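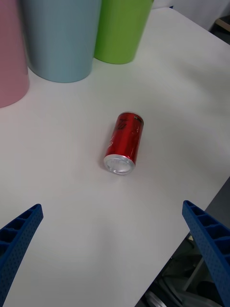
Subject: Re: [grippers] Irkex soft fingers, first impressions

Replying to the list as well, so the thread stays in one place.

The claim on the Irkex sheet is that ribbed fingers "adapt to any shape." I have read that sentence from four vendors now. A drinks can lying on its side is a fair place to start, and I'd want to see it tried at every angle before I believed a word. A can is round, stiff and friendly to the jaw if you come at it square. Come at it end-on, with the lid toward you, and you are asking a soft finger to do what a cheap flat jaw does already.

What bothers me more is the comparison. The Waltell parallel jaw in the same write-up was run at a different closing speed, with a different controller, and the two sets of results were put side by side as if that didn't matter. It does. I had the same trouble last May with the Olivares arm, where swapping the controller alone moved the numbers further than swapping the fingers.

Cups are the harder case. Thin plastic, tapered, wider at the rim than at the base, so the contact point slides as you close. Line up a pink one, a blue one and a green one close together and the approach matters as much as the grip, since an open pair of fingers takes up a lot of room. From the wrist camera you also lose the rim of the nearest cup at the top of the view, and I don't see how the software is supposed to know where the opening is from that.

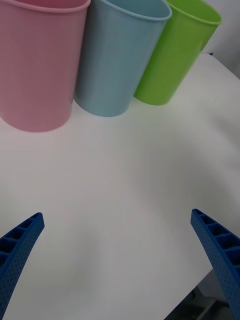

Irkex support wrote back that the fingers are rated for 3,518 cycles before the ribs need checking, and that the cup problem is a matter of tuning the closing force. They also suggested a second camera on a post, which they happen to sell. I asked what the rating was measured on and have had no answer so far.

On Nudesora's suggestion of dropping the wrist camera altogether: I'd hold off. Come in from another side and the blue cup shows its whole rim while the pink one is still clipped. So the view isn't useless, it just depends heavily on the approach. A planner that picks the approach first might get by.
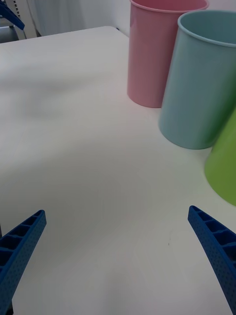
Would I buy a pair today? I'd wait for a test of about 400 grasps on one arm, one controller and one closing speed, with the failures listed.

If anyone has logs like that, please post them raw. Averages are no use to me.

On the earlier thread, Nudesora wrote:
> We ran the Irkex set for 2 afternoons and liked them a lot.
> Only 5 drops, all on cups. The wrist camera was more
> trouble than it was worth and we'd take it off next time.
> Didn't try the Waltell on cups, ran out of time.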